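Notes on how I keep a basketball scorebook, written down after two people asked for them and I sent each a slightly different answer.

The league is small. Nunen and Steiner share a gym, Brotedow has its own, and Purnia plays wherever there is an open court. There is no shot clock at any of the four and no electronic stats system. The book at the table is the official record, and the public scoreboard is a courtesy.

## Running score

The running score is a column of numbers for each team. When a team scores, you strike the new total and write the scorer's number next to it. A diagonal line is a field goal, a filled dot is a free throw, and a circled jersey number is a three. At the end of each quarter I draw a heavy line under the last struck number in both columns and circle that number.

Most books errors I see come from striking the wrong total after a three. The scorer strikes one number too low, every later total is off by one, and the individual columns no longer add up to the team column. The fix is to cross-check at every dead ball that lasts longer than a few seconds. Timeouts are the best place for it. Add the individual points for the quarter, compare with the running column, compare with the board.

If the board and the book disagree, tell the referee at the next dead ball. Don't signal the board operator to change it on your own.

Our printed sheets stop at 80. In September, Brotedow went past that with time left in the fourth and Zane Liepiņa, who was keeping the book, continued in the margin. It was legible, but the margin has no room for jersey numbers. I now staple a second sheet behind the first and start it at 81. 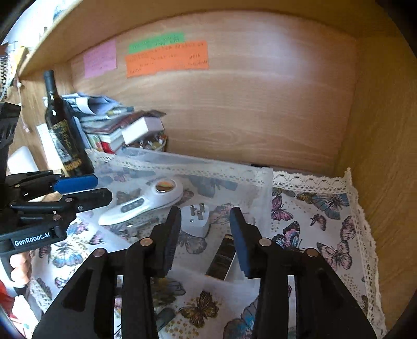 ## Fouls

Personal fouls go in the player's row as P plus the number of free throws awarded. P2 is a shooting foul on a missed two-point attempt. P1 is a shooting foul on a made basket. A plain P is a common foul with no shots. Technicals are T, entered in the player's row and also counted in the team total under our rules. Other leagues do this differently, so check before you copy me.

Team fouls are a separate strip at the top. Strike the team box first and then fill in the player row. I used to do it the other way and missed team fouls when the referee reported quickly and turned away. Missing a player foul is recoverable, as the referee usually remembers the number. Missing a team foul changes who shoots for the rest of the quarter.

Siiri Jankauskaitė keeps the book for Steiner and uses two pen colors, one for odd quarters and one for even. I resisted this for a season. It makes an audit much faster: with a single color you can't tell which quarter a foul in a player's row belongs to unless you also wrote the quarter number above it, and few people do that under pressure. I use blue and red. Pencil smears and I don't recommend it.

## Substitutions and timeouts

Our book doesn't record minutes. It records only whether a player entered, with a small x in the quarter column. Starters get a circled x. I mark the x when the referee waves the player in, and leave the row alone while the player is still sitting at the table waiting.
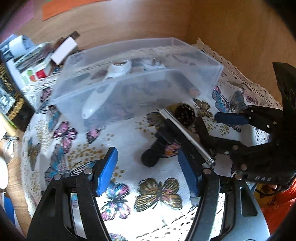 Timeouts are logged by game clock, to the second. Write the clock reading as it stands when the whistle goes. In the Nunen and Purnia game I logged one of them from memory at the end of the quarter and had it 9 seconds off. It made no difference to the result, but the Purnia coach asked for the time of his last one and I gave him a bad number.

## Possession arrow

The arrow is the item most often wrong in our gym. It flips when the throw-in ends, meaning when the ball is legally touched on court, and at the start of a quarter the same rule applies. I write a small N, S, B or P in the margin each time it changes, with the clock reading. If the physical arrow gets knocked over, the last letter in the margin settles it.

At halftime I initial the book and have the referee look at the totals before anyone leaves the table. The same again at the final horn, before the board is cleared.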